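# stikham-wipe

Table wiping task, humanoid upper body + standing balance. Data card and loader notes in one file becuase splitting them went badly last time.

Last touched 21 October 2023, Selina Berchtold. Ping me if the loader breaks, don't fork it quietly.

## What's in it

- 164 episodes, one task: wipe marks off a white tabletop with a cloth
- fixed room view + head view, both colour
- joint states, hand commands, base pose estimate
- `meta.json` per episode (operator, controller build, outcome label)

Not in it: depth, audio, contact forces. We logged wrist torque in January but the scaling was off, so it's pulled until somebody redoes it.

## Stack

- **Worau** – whole-body controller. Legs hold balance, arm tracks the wipe path.
- **Sallell** – perception. Finds the marks from the head view, hands over a mask in table coordinates.
- **Leitner** – planner. Mask in, strokes out. Greedy, no lookahead. Good enough.

Leitner does not know about the cable. Keep `max_reach` where it is in the config or you will be sorry.

## Views

Names in the loader are `room` and `head`. Frames below are from one session, unsorted.
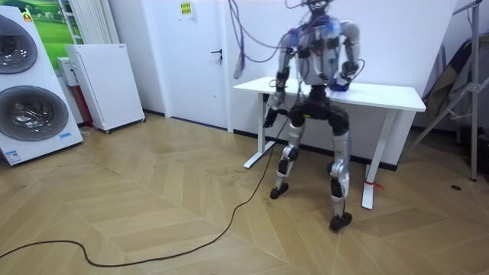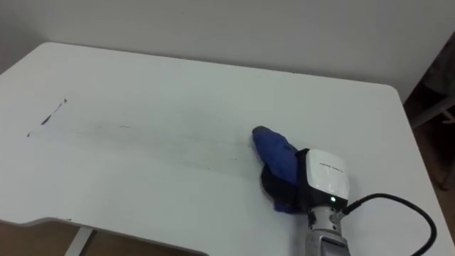
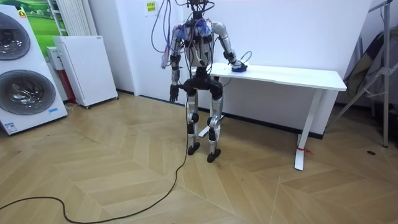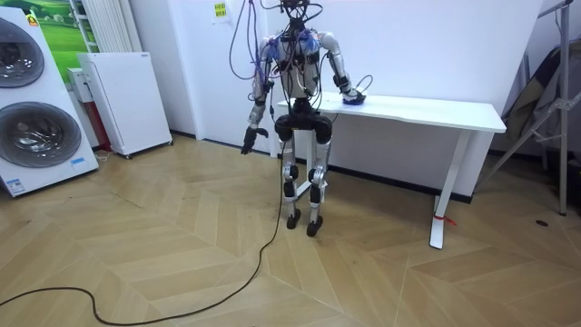

*First, third and fourth: `room`. Second: `head`, blue cloth on the table, marks to the left.*

## Loading

```
pip install -e .
python -m stikham.load --root data/ --view head
```

Use `--view both` for synced pairs. Sync is by nearest timestamp, no interpolation. Drop anything where `sync_ok` is false, the loader warns but won't do it for you.

Joint order is in `joints.yaml`. Left and right are the ROBOT's left and right everywhere in this repo, so left arm is on the right side of the `room` view. Has caught out everyone at least once.

## Labels

Outcome is one of `clean`, `partial`, `abort`. Labelled by hand from the last head frame. A faint grey smear still counts as `partial`, even if the pen line itself is gone. Two of us did the labelling and we didn't always agree – see `label_notes.txt`.

Please don't train a reward model on these without reading that file first.

## Known problems

- 11 episodes have a stale base pose for the opening stretch. Listed in `bad_pose.txt`, still in the default split.
- Sallell sometimes takes the shadow under the hand for a mark. Bump `min_contrast`, or mask out the arm with the script in `tools/`.
- Cable on the tabletop gets picked up too, same fix only half works.
- Worau changed its elbow limits partway through collection. Check `controller_build` before you compare trajectories.
- Stroke order in the replay tool is reversed for multi-mark episodes. Display only, data is fine.

## TODO

- [ ] redo wrist torque
- [x] rename camera topics to something a human can read
- [ ] proper train/test split by session, currently random (bad, I know)
- [ ] grey scale option for head view
- [ ] licence text, waiting on an answer. Internal use only untill then
- [ ] move the 3 calibration runs out of `data/` – they have no labels and crash the stats script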